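Homework Should Count for Less Than It Does

By Abdul-Rahman Ayaaba
2024-12-27

Most middle and high schools in our area still count homework as a large part of a student's final grade. In the Widik district, where I taught math for 20 years, the usual share was a quarter. Some teachers went higher. I think that share is too large, and I think the district should bring it down before the new semester starts in January.

A grade is supposed to tell a student, a parent and the next teacher how well the student knows the subject. Homework grades are poor evidence of that. They mostly record whether a page was turned in. A student who copies the answers on the bus gets the same credit as one who spent an hour on them, and a student who already knows the material but skips the page gets a zero.

The zero is the worst part of the system. On a scale of 100, a missing assignment pulls an average down far more than a good one pulls it up. I had students who passed every unit test with a B and finished the term with a D. I also had students who failed the tests and passed the course on completed worksheets, then arrived in algebra unable to work with fractions. Their report cards told their families that everything was fine.

People who defend the current weight usually say that homework teaches responsibility. It may. I have seen students get better at planning their week, and I was glad to see it. But if we want to report on responsibility, we can give it its own line on the report card. Mixing it into a math grade makes the grade harder to read and tells nobody which part the student needs help with.

There is also the matter of what goes on at home. Some of my students had a desk, a quiet room and a parent who remembered how to factor. Others watched younger brothers and sisters until nine at night. Both groups sat the same lesson and took the same test the next week. Only one group had an even chance at the homework points. I don't say this to lower what we ask of anyone. The test stays as hard as it was.

Nel Middle School tried a different rule two years ago. Hendrik Matlala, who was running the math department then, set homework at five percent and let students retake a unit test once if they had finished the practice work first. There were 436 students in the building and plenty of complaints in the first month, mostly from parents who worried that their children would stop working. Some did stop for a while. After the first round of tests, many of them went back to the practice pages, this time with a reason to do them.

I would not claim that one school proves the case. Matlala himself told me the retakes took up a lot of lunch periods, and that a few students used the first test as a trial run. Those are real costs, and a district that copies the plan should set aside paid time for the extra grading.
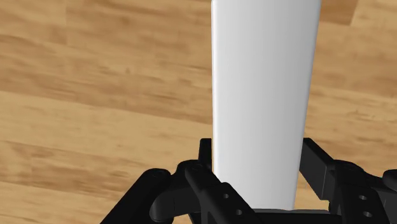
Teachers would also need to change how they look at the work that does come in. If homework is practice, it should be checked quickly and handed back with a note about what went wrong. A check mark three weeks later helps no one. I used to collect nearly 20 problems a night from every class, and I could not read them with any care. When I cut the number to six, I read all of them, and I knew by morning which lesson had to be taught again.

The school board in Drevumby has asked its principals to write down how each department figures its grades. I would like our board to do the same as a first step. Parents should be able to see whether two teachers down the hall from each other are grading the same course by different rules. In my old building they often were.

After that, set a cap. Ten percent would be reasonable for high school and five for the lower grades. Keep assigning the work, keep checking it, and call home when it stops coming in.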